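Clikum Garden Tote and Hand Tools

Sold as a set or piece by piece. The tote is cream canvas with dark green trim, and it goes with a small hand cultivator and a pair of pruning shears. The set is meant for people with a balcony, a few raised beds or a row of pots indoors.

## The tote

The body is soft canvas, so it slouches a little when it isn't full and folds flat for storage. A green band runs around the outside and forms the outer pockets. Small things go there: plant labels, twine, seed packets, a pencil. Longer tools go in the main compartment with the handles up.

Spot clean with cold water and a soft brush. Do not machine wash or tumble dry. Let it dry open, standing on its base.

## The hand tools

The cultivator has three curved metal tines and a light wooden handle. It is for loosening the top layer of soil and for mixing in feed without digging down to the roots. The shears have dark green handles and will cut stems and soft green wood. For thick branches, use loppers.

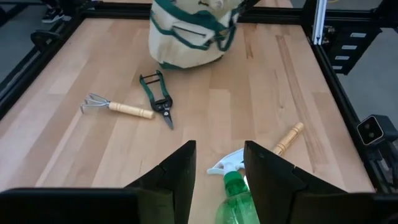 ## What comes with the set

- Canvas tote
- Hand cultivator
- Pruning shears
- Care card

Gloves are not included. The Staron gloves we carry come in three sizes and fit in the main compartment with the tools.

## Caring for the tools

Wipe the tines and blades after each use and put them away dry. A drop of light oil on the shears' pivot once a month is enough during the growing season. Rub the wooden handle with linseed oil in October, before the set goes into storage, and hang the oily rag outdoors to dry flat before you throw it away.

Close the shears before putting them in the bag. Open blades will wear through canvas in time.

## Using the set with potted plants

Kausar Ansari, our buyer for indoor growing, keeps her set next to a bench of cacti and small foliage plants. Her advice is to work the cultivator in short strokes near the rim of the pot and stay away from the stem.

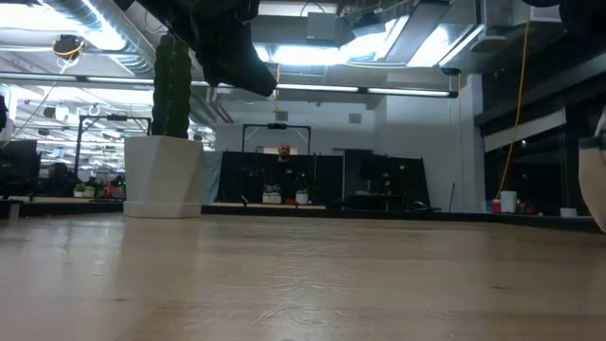
Tall, narrow plants need a heavy pot and a hand on the rim while you work. Water sparingly afterward, and leave cacti alone for a few days if you think a root was nicked.

## Ordering

Orders leave our Moynihan warehouse in the order they come in. We had 600 sets made for this season, and almost 200 are set aside for garden clubs and schools. For club orders, write to Fouzia Chaudhry on the sales desk — please include the delivery address and whether you need the tools packed separately.

Replacement shears and cultivators are sold singly. The tote is also available without tools.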